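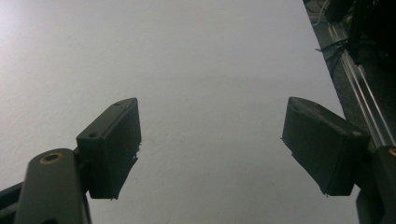
## Ticket 644: auto-brightness stuck after Jerkix build 231

**Product:** Jerkix desktop, Zerkach laptop
**Reported by:** Octavio Tello, Betancur
**Handled by:** Cristian Echeverri
**Status:** Fixed, leaving open for confirmation from the second laptop

### Report (Octavio)

Build 231 is great so far, the new battery page is a joy and wake from sleep feels instant now! One thing broke though. Auto-brightness goes to full as soon as I log in and stays there, day or night. The manual slider works, but it jumps back to full the next time the lid opens. Build before this one was fine on the same laptop.

Already tried: reboot, toggling auto-brightness off and on, new user account. Same result on all of them.

### First look (Cristian)

Thanks Octavio, lovely clear report. Please run the light sensor tool from the Diagnostics menu, leave it open for a minute and send me the log. Also tell me if Fetport is installed, as it has its own power profile and the two have fought before.

### Reply (Octavio)

Log attached. Fetport is installed, but removing it changed nothing. The sensor value sits at 1000 the whole time, even with my thumb over the sensor.

### Findings (Cristian)

Oh, this is a good one. The sensor itself is fine! The raw values in your log go up and down just as they should when you cover it. The calibration file is what went wrong: the updater kept the old file from March, and the new service reads its scale field in a different unit. Everything ends up past the maximum and gets clipped.

Steps to fix:

1. Turn auto-brightness off in Settings > Display.
2. Stop the light service from the Services panel.
3. Rename `light-cal.conf` to `light-cal.old`.
4. Start the service again. It writes a fresh file, which can take up to 6 seconds.
5. Turn auto-brightness back on.
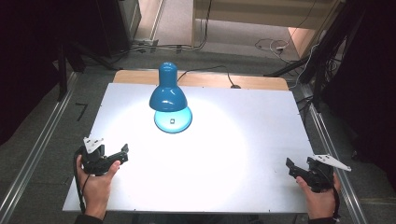

The new file starts with default values, so give it a quick calibration run before judging it. Diagnostics > Light sensor > Learn, then let it see some bright light and some dim light. A small desk lamp does the job nicely: with the blue one shining down on the white board, start the laptop's sensor in the bright pool in the middle and slide it slowly out toward the edges, where the light fades. Press Save when the graph has a slope in it.

### Result (Octavio)

Wow, yes! Values move now, the screen dims when I close the blinds, and the setting survives opening the lid. Put Fetport back on too and it's still behaving. I'll do the other Zerkach tonight and report back here.

### Note for the build team (Cristian)

Updater should convert the scale field or drop the old file. Patch sent, waiting for review.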